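Merkari Matte Surfaces: Frequently Asked Questions

Care, cleaning and repair of white and light gray matte work surfaces supplied by Merkari. Gloss and textured surfaces are covered on separate pages.

General

What is a matte surface?

A matte surface scatters light instead of reflecting it in one direction. The effect comes from a fine texture in the top layer of the finish. Under magnification this texture is a pattern of very small peaks and valleys. The peaks catch material from whatever slides over them, and the valleys hold dust and residue. Most of the questions on this page come back to one or the other.

Which products does this page apply to?

It applies to the Drilletbridge and Pacheco ranges in all sizes. Drilletbridge tops have a sprayed lacquer finish. Pacheco tops have a bonded sheet finish with sealed edges. Where the two need different treatment, the answer says so. The range name is printed on the label on the underside of the top.

Does the finish need to cure before use?

Drilletbridge tops leave the factory dry to the touch but reach full hardness 21 days after the date on the label. Until then, do not use cleaning products other than water, and do not leave rubber feet or mats in one place. Pacheco tops can be used immediately.

Marks and scuffs

How do I tell a scuff from a scratch?

Clean the area with a damp cloth and let it dry. Draw a fingernail across the mark at a right angle. If the nail passes without catching, the mark is material deposited on the finish or a change in sheen. If the nail catches, the finish has been cut and cleaning will not remove the mark.

Why do marks often appear as a line of specks?

An object dragged over a matte finish does not keep even contact with it. It skips, and leaves material at the points where pressure is highest. Grit caught under an object gives a similar broken line. A diagonal trail of small grayish-brown smudges and specks on a white top, denser and more drawn out toward one end, should be cleaned as surface dirt first and given the fingernail test afterward.

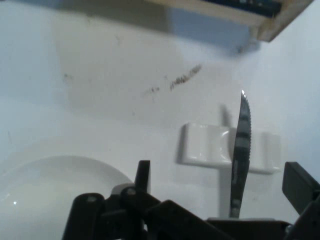
Cleaning

What should I use for routine cleaning?

Use a microfiber cloth, lukewarm water and a small amount of dish soap. Wipe with clean water to remove the soap, then dry with a second cloth. Soap left to dry on the surface forms a film that picks up dirt faster than the bare finish.

What should I use on marks that remain?

Work in this order and stop as soon as the mark is gone.

1. Soapy water, left on the mark for two minutes under a folded cloth.
2. A paste of baking soda and water, applied with a fingertip and no added pressure.
3. Isopropyl alcohol on a cotton pad, Pacheco tops only. Test on the underside of the front edge.

Rinse and dry between steps.

Can I use a melamine sponge?

We do not recommend it. A melamine sponge is a fine abrasive. It will remove most scuffs, but it also wears down the peaks in the texture and leaves a patch that shines when viewed from a low angle. The patch cannot be returned to matte by cleaning.

Which products will damage the finish?

Acetone, scouring powder, chlorine bleach, oven cleaner and furniture polish containing silicone. Polish does not harm the lacquer directly, but it fills the valleys unevenly and prevents touch-up lacquer from sticking.

What is the heat limit?

Drilletbridge tops are rated to 80 °C and Pacheco tops to 90 °C, in both cases for short contact. Use a trivet under anything taken from a stove or oven. Heat damage on a white finish usually appears as a yellow ring and is permanent.

Repair

Can a Drilletbridge top be touched up?

Yes, for cuts that do not go through the primer. The Surnthorpe touch-up kit contains lacquer, a fine brush and a sanding pad. Apply two thin coats four hours apart and leave overnight before sanding. Expect the repair to be visible from close up.

Can a Pacheco top be touched up?

No. The color runs through the sheet, so shallow scratches are less noticeable, but lacquer will not bond to it. Lifted edges can be reglued if the sheet is not cracked.

Can I sand and repaint the whole top?

It is possible with Drilletbridge tops and ends the warranty on the finish. The original lacquer is thin, and a power sander will go through it at the edges first.

Warranty and orders

Are scuffs and stains covered?

Marks caused by use are not covered. Peeling, bubbling and discoloration without contact with heat or chemicals are covered for five years from delivery.

What do I need to send with a claim?

Send the label number, the delivery note and two photographs, one of the full top and one close-up taken in daylight without flash. Claims are answered within 19 working days.

Can I order a replacement top without the legs?

Yes. All current sizes are sold separately. Screw positions on both ranges were changed in January, so measure the distance between the front pair of holes before ordering. Adapter plates for the older pattern are listed under Spare Parts.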